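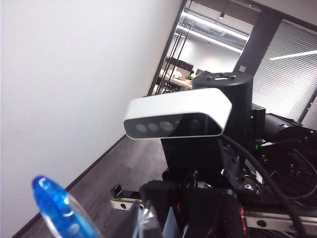
Is the Fimano room fit to be signed off at the end of October?
On the present showing it is doubtful. The floor and the walls are finished and the white table is in, but the snag list from Bilavden still has 14 items on it and only 3 have been closed.

The contractor's note says the room is "complete". We would not use that word yet. The wall colour was agreed from a small sample, and we have asked Bilavden to confirm in writing that the whole room was done from one batch. They have told us twice by phone that it was, which is not the same thing. 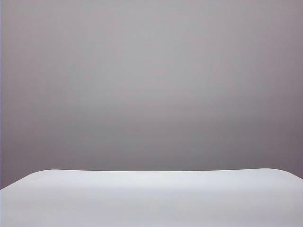

Fimano room: grey wall and white surface.

The table came from Zutelel at 2,720, delivery included. The supplier claims the top will stand up to daily use for years. We have no evidence either way and have kept back the last payment until the written guarantee arrives. Pens and other bits already get left on it, so we will soon find out how well it marks and cleans.
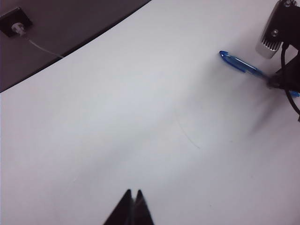 The guarantee was promised for Tuesday and did not come. Cárdenas, who supplied the tables for the first room, sent theirs with the invoice, and we would go back to them if a further table is funded.

Cable runs across the floor remain our main worry. Bilavden proposes covers, at extra cost. We think this was in the original price and have said so. No money has been released for it.

Still to do: second visit by Bilavden, guarantee, final cleaning.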